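**Candard** is a planning and control package for robot arms that sort packed goods. It was begun by Wenjie Jiang and Damir Delić at Lumenta, and its first public version is dated 2023-08-15.

The planner takes a view from a camera at the wrist, proposes grasps and drops any that would bring the arm too close to a wall or cabinet. It checks some 600 candidate poses per cycle - fewer when the target stands clear of other goods. 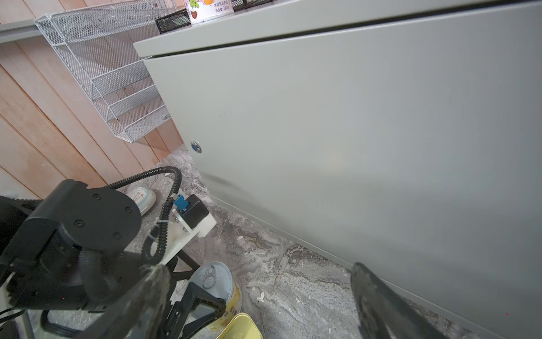
Wrist view with an open can between the gripper fingers.

Control runs as a separate process, so a slow plan does not hold up the arm. If no new path arrives within two cycles, the arm stops where it is.
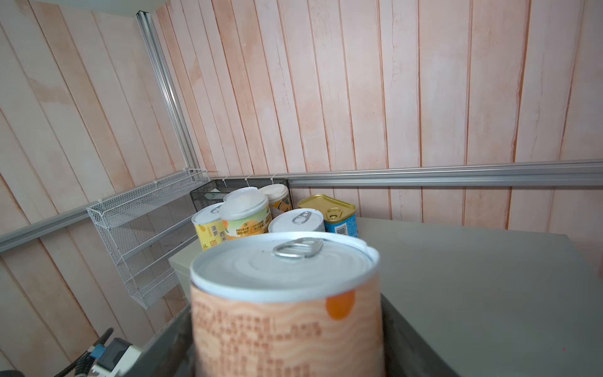 Labels are read by a module named Dukell, written by Ilham Khoo. Curved surfaces and small print remain its main source of errors, and version 5 added a second reading from a different angle. Settings are kept in plain text files, and Likurley, a replay tool, can step through a stored run.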